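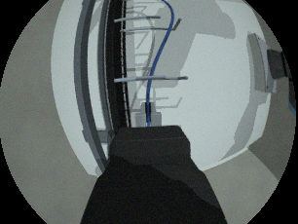 Why would a robot stop working if nothing inside it is broken?

A robot stops when one of its safety checks fails, and a loose cable is enough to make a check fail. The motors, the gripper and the computer can all be in good order.

A case from Skeltel

Skeltel is a training program in which robot arms practice handling cables. Much of the practice takes place in simulation. A simulation is a computer model of a room, a robot and the objects near it. The simulated robot has to guide a blue cable past a set of rods without catching it.

The arm ran 900 practice moves in simulation. It failed 81 of them. In most of the failures the cable caught on a rod and the arm kept pulling. A simulated cable can be reset with one command. A real cable cannot.

On 5/20/22 the same program was loaded into a real arm at the Todorova workshop. The cable snagged on move 200. The arm pulled, and the force sensor in its wrist measured more force than the limit allowed. The controller cut power to the motors in less than a second. The brakes locked and the arm held still.

What is a force limit?

A force limit is a number stored in the controller. The sensor measures how hard the arm is pushing or pulling and sends that value to the controller many times each second. If the value goes over the limit, the arm must stop. This is called a protective stop.

Was the stop a fault?

The stop was correct. The fault was in the program, which had no instruction for a snagged cable. Despina Begović, the engineer on duty, found it by reading the log. A log is a list of everything the robot measured and did, in order.

How was it fixed?

Dirk Grube added a new rule. If the pull on the cable rises quickly, the arm moves back a short distance, lets the cable go slack and tries a different path. The rule was tested in simulation first. The force limit was left as it was.

Safety rules near a robot arm

Stay behind the marked line, even when the arm is still.
A stopped arm may still have power.
Never pull on a stuck cable. Tell an adult.
The red button is the emergency stop. Anyone may press it if a person is in danger.

Words to know

Controller: the computer that runs the arm.
Gripper: the part that holds things.
Slack: loose, with no pull on it.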